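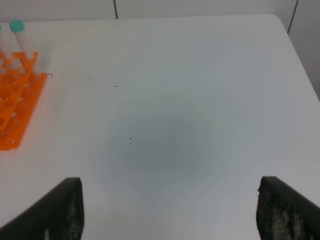 Wrist view: open gripper, orange rack with tubes at left.

Lists > Bundura-data > Collection > Tube rack task

Last updated: Thursday, 16:10

From: Dilani Siddiqui
To: bundura-data
Subject: Re: Tube rack demos, wrist streams and idle lead-in

Tharindu Ranasinghe wrote:
> We are at 400 accepted demos for the tube task. Before
> we start the next block, can someone confirm whether the
> idle frames at the start should be kept? The Akanda
> loader drops them by default and I do not know if that
> was ever decided or just left that way.

It was left that way. The default came over from the pouring task, where every demo began with the arm already moving. I would like to change it for this one.

My proposal is to keep the first 45 frames of every demo, from all streams, even when the arm is still. The open gripper over bare table is the state the policy starts from at run time. If we trim it, the first input at rollout is one it has seen very little of in training. I suspect this is behind the slow starts Iresha logged in March, but I have not tested that separately.

Two things to watch when reviewing the lead-in. The gripper should be fully open before recording starts, and the rack should already be in its final position. If a hand is still adjusting the rack, reject the demo. Do not try to cut around it, as the trim tool shifts the joint log by one frame and we then have to realign by hand.

Specks and fibers on the table are fine. Please do not clean up between every demo, only at the start of a session.

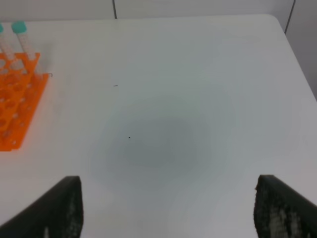 Parveen Navaratnam asked off list whether keeping the still frames would teach the policy to sit and wait, and suggested weighting them down in the loss instead of keeping them at full weight. That is a fair concern. I would start with a weight of one third on any frame where no joint moves, and compare against the untrimmed run.

On camera sync: episode 3790 has the wrist streams out of step by 3 frames. The cause was a restart of one driver in mid-session. Menaka has a check that compares the start stamps and marks the episode if they differ - please run it before upload, not after.
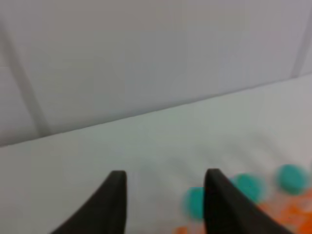

The check does not look at image quality. Soft focus alone is not grounds for rejection, and I would keep those episodes as long as the other streams are complete. Tag them "soft" in the notes column so that we can pull them out later if needed.

Rack placement also needs more spread. Shift it between demos by at least a tube width, and turn it now and then. The marks on the Wondevach sheet are only a guide.

If there are no objections I will change the loader default tonight and rebuild the index. Old episodes still have their raw files, so nothing has to be recorded again.

Dilani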